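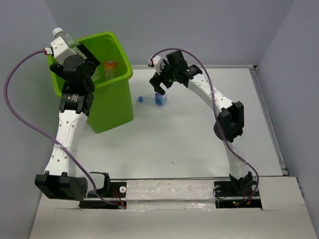
2 min read

The Last Bus to Pelton

The bus to Pelton left at ten past four on Sunday and I was the only one on it. The driver asked where I was getting off. I told him the old Vuorinen place, and he said that stop had been taken out years ago, but he could let me down at the gate.

My aunt had left me the house and everything in it. The lawyer's letter listed 267 items. I had read it twice on the train and still couldn't picture the rooms.

The key was under the step, where it had always been. Inside it smelled of coal and apples. I put my bag on the kitchen chair and went looking for the clock, item 54, because my mother had asked for it. It was on the landing with its face to the wall. When I turned it around I saw a date scratched into the wood at the back, 1915, and under that a word I took to be a name. Panance.

I had never heard it before. I called my mother from the phone in the hall.

"Does it say anything else?" she said.

"No. Who is it?"

She didn't answer for a while. I could hear her television going.

"It's where we came from," she said. "Your aunt wouldn't have it spoken of. Is the clock running?"

I told her it had stopped at twenty to seven.

"Leave it like that," she said. "Bring it home the way it is."

I wrapped it in a blanket off the spare bed and set it by the front door. Then I lit the stove and sat down to wait for the morning bus.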